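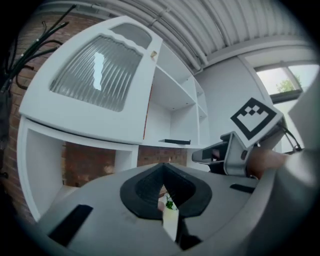

White toy kitchen with a frosted, ribbed door and open shelves.

Home and Away: Why Sports Teams Take Turns

If you follow a football team, you have probably heard people say "we're at home this week" or "it's an away game". It sounds as if the players are staying in to watch television. In sport, the words mean something a bit different.

What is a home game?

A home game is a match a team plays at its own ground. The ground might be a huge stadium or a field behind a leisure centre. The team trains there or nearby, keeps its kit there, and most of its supporters live close by. The other team has to travel, so for them the same match is an away game.

Every ordinary league match is both at once. If Seltley play Pralton at Seltley's ground, it is a home game for Seltley and an away game for Pralton. On a fixture list the home team is nearly always written first, so you would see "Seltley v Pralton". In some American sports it is done the other way round, and the visiting team comes first.

Why do they take turns?

In most leagues, each pair of teams meets twice, once at each ground. This is done to keep things fair. Playing at home is usually a little easier, and if one team always had to travel, it would have a harder season than everyone else.

It also helps with money. Clubs sell tickets, drinks and programmes at their home games. If 3000 people come to watch, the home club can use the money to pay for things like floodlights, grass seed and the coach to the next away match.

Is it really easier to play at home?

Often, yes. In most team sports the home side wins more than half of the games that somebody wins. People who study sport call this home advantage. They still argue about what causes it, but there are a few likely reasons.

The crowd. Most of the people watching want the home team to win, and they make a lot of noise about it. That can cheer the players on. Some studies have found that it can affect referees too, even when they are trying hard to be fair.

The journey. A team that has spent 4 hours on a coach may arrive with stiff legs. In big countries, players sometimes fly into a different time zone, so a match that starts in the evening can feel like the middle of the night.

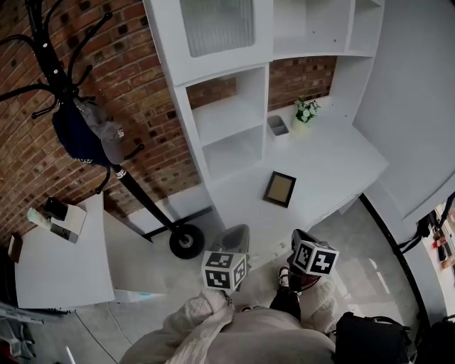
The ground. Pitches are not all the same. Football rules allow them to be slightly longer or shorter, and a pitch can have a slope, or a corner that stays muddy until February. The home players know these things already. In cricket the difference is even bigger, as some grounds help fast bowlers and others help spin bowlers.

Home advantage does not mean the home team is sure to win. A strong team will often win away from home, and some players say they enjoy it when the crowd is against them.

What about cup games?

Cup competitions work differently. In many of them, the teams' names or numbers are drawn out of a bag or a bowl. The first one drawn plays at home and the second one has to travel. In the Prokopenko Cup, a small club can be drawn at home to a much bigger one, and its supporters get to see famous opponents on their own pitch.

Some cups use two matches for each round. These are called legs — one leg at each ground — and the scores are added together. If Seltley win the first leg 2–0 and Pralton win the second leg 1–0, Seltley go through 2–1. The total is called the aggregate score.

What is a neutral ground?

A neutral ground doesn't belong to either team. Finals are often played at one. Each club is usually given a share of the seats, and sometimes it is exactly 50 per cent each, with the rest of the ground split down the middle by colour of scarf.

Even at a neutral ground, one team is named as the home team on paper. This decides small things, such as who gets first choice of shirt colour and which changing room they use.

Words to know

Fixture: a match that has been arranged for a certain day.

Away end: the part of a ground where visiting supporters sit or stand.

Leg: one of two matches that count together.

Aggregate: the scores from both legs added up.

Away kit: a second set of shirts, shorts and socks, worn when the usual colours are too much like the other team's.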